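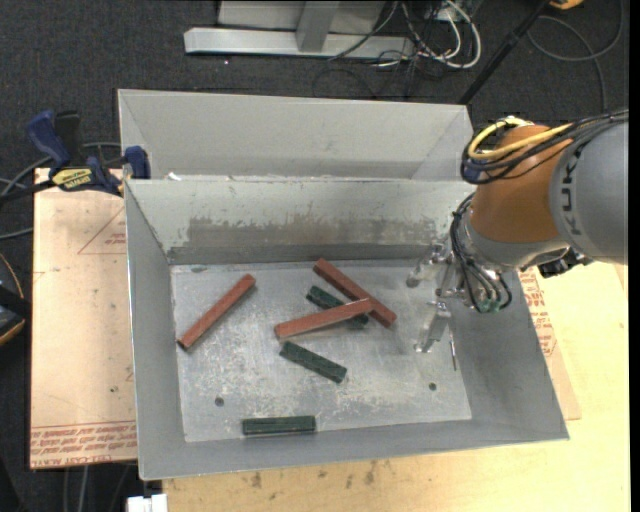

Red and green blocks in a grey metal bin

Toy storage for a shared playroom, lids or no lids?

skjelbred_mum
We share a playroom with the flat downstairs, five children between the two households. Everything lives in lidded tubs at the moment and the lids are always off. I'm thinking of going to open bins on low shelves. Has anyone done this and regretted it?

Edvin Blomqvist
Did it two years ago. Tidying got faster straight away. The dust is worse, so expect to wash the blocks now and then.

watden22
I'd keep the lids. Ours went open and the toddler tipped the lot out every morning. Lids slow them down a bit.

Edvin Blomqvist
My toddler could get a lid off at 18 months, so I don't think it slows them much. Fewer toys out at once did more for us. We keep 2 bins down and the rest in the loft.

watden22
Fair enough if you have a loft. We're in a one-bed.

Elsa Lundgren
Check the depth before you buy. I bought deep ones from Latwood and the small pieces all sank to the bottom. Shallow is better for anything under 5 cm. Also metal is noisy on a hard floor if there are people below.

skjelbred_mum
The people below are the ones sharing it, so they can't complain much. What width are your shelves?

Elsa Lundgren
40 cm deep, not sure of the width. I'll measure tonight.

watden22
Still think you'll want lids for the jigsaws.

skjelbred_mum
Yes, jigsaws are staying in their boxes.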